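Check list before pouring test, arm number 2
Etley shared workshop, bench by the window
Filled in by Hui-mei Kao, second look by Lavanya Nair

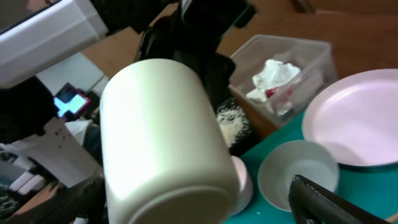

Please fill in every line before the motor power is on. If the answer is "no", write a comment and stop there. The list is for the pouring program only. For the pick and place program we have the older list, in the Yagi folder.

1. Arm base is tight on the table, all clamps checked by hand. YES
Comment: One clamp was a little loose in June, so I now check it two times.

2. Emergency stop is in reach of the person who runs the test. YES
Comment: The cable is short. Lavanya wants a longer one and I agree with her.

3. Emergency stop was pressed and the arm did stop. YES

4. Gripper fingers have no cracks, screws are not turning. YES
Comment: Left finger has a small scratch near the tip. It is not deep, I will look again next time.

5. Wrist cable has enough free length at full tilt. YES, with comment
Comment: At full tilt the cable comes near the second joint. I put 3 new ties on it. Please do not cut them, even if they look ugly.

6. Speed limit is set to 30 percent. YES
Comment: After the restart, the Ridau controller forgets this value. You must type it again each time.

7. Only dry material for pouring, no water and no oil. YES

8. No glass or ceramic in the reach of the arm. NOT SURE
Comment (Lavanya): I don't know what the dishes are made of. Please ask Judham before the next test and write the answer on this line.

9. Phones and papers are outside the reach of the arm. NO
Comment: Please move them to the shelf. Arm must stay off until it is done.

10. Floor is swept after the test. OPEN
Comment: Small grains on the floor are slippery. The broom is behind the door, 6 steps from the bench.

Result: not released. Lines 8 and 9 must be checked again, then both of us sign.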